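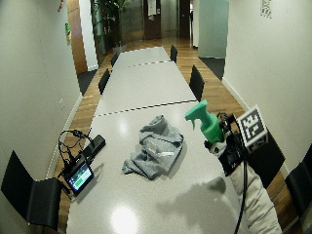 Evening, second week at Rarstead

Woke before the alarm, a little after five, and lay listening to the rain on the skylight. The gutter over the back door is still leaking. I put the washing-up bowl under it and went to make tea.

Caught the early bus to the allotment because the forecast said it would clear by nine, and it did, more or less. The ground is heavy. I dug over the strip by the fence where the beans were and got as far as the water butt before my back told me to stop. Three forks of couch grass roots went on the heap. I know they shouldn't go on the heap. The green bin was full.

The leeks are better than last year. I pulled four for soup and left the rest. Something has been at the kale again, pigeons I think, and the netting has a hole I could put my head through. A new piece costs 15 pounds at Grorkier, or I could patch it with string, so I will patch it with string.

Planted the garlic at last. Two rows, 16 cloves in each, with the fat ones at the shed end. I have written that on the back of the seed packet as well, but I lose seed packets.

Home by one. Leek and potato soup, bread from yesterday, the end of the Dufour cheese. It was stronger than I wanted and I ate it anyway.

In the afternoon I went through the box of letters from the old house. I had meant to do one hour and did three. Most of it is bills. There was a postcard of a harbour with no name on it and a recipe for plum chutney that calls for 11 pounds of plums, so it must have been for a street party or a very large family. Kept both. I filled a carrier bag for recycling and the box looks no emptier.

Walked down to the river before dark. The water is up over the lower path and the bench there has its feet wet. Two swans, and a lot of sticks caught against the bridge. I went the long way back by the chapel to miss the mud — it was muddy there too.

The bank letter came. The boiler money is through, all but 300, and that should follow in December. I have put the letter behind the clock.

Read a chapter of Nuria on the sofa and fell asleep with the lamp on. I am still not sure which of the sisters is telling it.

To do tomorrow: string, stamps, ring about the gutter, take the library books back. Emptied the bowl under the leak at ten and put it back for the night.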